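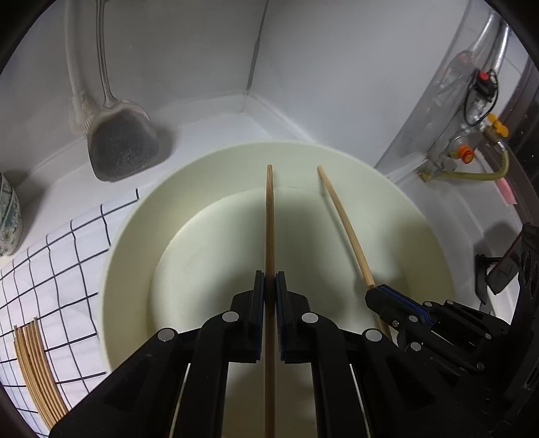

Task allocation is the step in which a job is divided between people and equipment, and most of the changes to a worker's day are settled there. A job title is too coarse a unit for this purpose. "Kitchen hand" at the Ollitz site covers 48 listed tasks, and each one has to be rated separately for force, reach, precision and variation. Small tools weigh heavily in the precision rating. Two wooden chopsticks in a wide bowl, one clamped by a black gripper with blue pads, the other resting against or pinched by a second, already involve two grip points, two angles and a curved wall that limits the approach. A person adjusts all of these without naming them. The analyst has to write them down.

Case: Selline, prepared foods, Strickland plant

The plant introduced gripper stations on one line in July. Staffing on the line stayed at 10. What changed was the content of the work:

Portioning by hand fell to up to 200 trays per shift, mainly irregular orders.
Clearing faults and resetting stations became a listed duty.
Pad inspection was added at shift start, with a signed record.
Rotation between stations was shortened.

Two effects should be kept apart. Physical load went down for most of the crew - repeated wrist motion in particular. Monitoring load went up, and the existing pay grades had no line for it. Kariuki treats this as a grading problem, to be solved before installation.

Terms for this unit: residual task, handover point, monitoring load, recovery time.

Reading: Zawadi Kariuki, Jituvero course reader, p. 299 to the end of the chapter. Bring a task list for one job you have held. Written exercise due 11 February 2021.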